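Wie lernt ein Roboter, ein T-Shirt zu falten?

Von Rodica Jitaru - 19. September 2020
Geteilt: 135 mal | 5 Kommentare

T-Shirt falten, das kannst du. Vielleicht nicht gern, aber du kannst es. Für einen Roboter: richtig schwer! Ein Bauklotz bleibt ein Bauklotz, egal wie man ihn dreht. Ein T-Shirt sieht jedes Mal anders aus. Mal platt, mal Knäuel, mal Wurst.

Der Roboter braucht also ein gutes Programm. Früher hat man jeden Schritt aufgeschrieben: Arm nach links, Finger zu, Arm hoch. Bei Stoff klappt das schlecht - eine Falte liegt anders und schon greift er daneben. Deshalb machen Menschen es vor und das Programm schaut sich die Aufnahmen an. Es sucht nach Mustern. Wo ist der Ärmel? Wo der Kragen? Wann gehen die Finger zu?

Zum Vormachen nimmt man Greifer mit Griff, für jede Hand einen. Damit packt ein Mensch den Stoff so an, wie es später der Roboter tun soll. Der linke hält schon einen Zipfel vom blauen Shirt fest, der rechte ist noch offen.
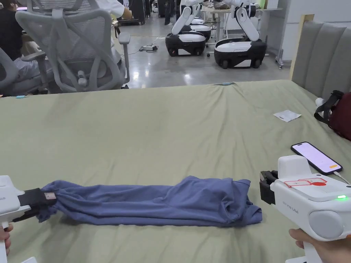
Foto: Vangelis Bakalis / Clelumby

Und dann? Nochmal. Und nochmal. 1000 mal vormachen ist für so ein Programm nicht viel. Bei Clelumby heißt das Programm Moschos, und es arbeitet in 2 Teilen:

Teil eins ist das Sehen. Ein Kamerabild besteht aus lauter kleinen Punkten, und Moschos muss rausfinden, welche Punkte zum Shirt gehören und welche zum Tuch darunter. Blau auf Grün geht ganz gut. Weiß auf Weiß ist gemein.

Teil zwei ist das Planen. Moschos überlegt sich nur ein kleines Stück Bewegung. Dann schaut es wieder hin. Ist was verrutscht? Neuer Plan. Das geht sehr schnel, viele Male hintereinander.

Fehler gibts trotzdem. Im August hat Moschos bei einer Probe den Ärmel mit dem Kragen verwechselt und alles zu einem Knoten gezogen. Die Aufnahme davon wird auch benutzt, das Programm soll ja auch merken, wenn etwas schiefgeht.

Probier mal selber: Augen zu, Pulli falten, jemand sagt dir jeden Schritt an. Wie viele Ansagen brauchst du?

Fragen? Schreib an die Kinderseite, Redaktion Iltbridge
© 2020 Kinderseite Iltbridge | Kontakt | Nach oben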